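Grudomia Everyday Hand Towel — Mint

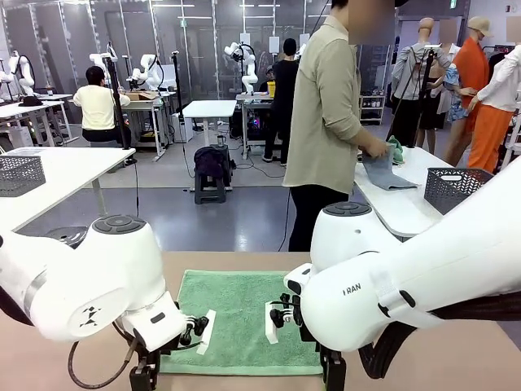 I started selling towels from a market pitch in Redmont, and I still get far too excited when a new batch comes in. The Grudomia is the one I've kept going back to, and it's the towel I have in my own kitchen (and bathroom, and the boot of the car). It's plain cotton, nothing fancy, with a soft feel straight from the packet. The colour is a pale mint green, and laid flat on a tan tabletop it looks lovely and fresh, so if your worktops are on the warm side I think you'll get on with it very well!

I have these woven for me by Kyei, a small mill that makes them in runs of 2,000. The last lot went quickly and I've got 602 left on the shelf as I write this.

Washing: 40 degrees is plenty. Skip the fabric softener — it makes them slide over water instead of soaking it up. They fluff up nicely after 3 washes or so, and you can tumble dry them on low. Please do the first wash on its own, as there's always a bit of lint.

Weight: 665 gsm
Fabric: 100% cotton
Hanging loop: yes, on one short side
Also comes in: oat, slate

If you want the matching bath sheet, that's the Sembridge. It's the same cotton in the same mint, and I'm hoping to have it back in stock in September. Drop me a line and I'll put one by for you.

Page updated 05/01/2025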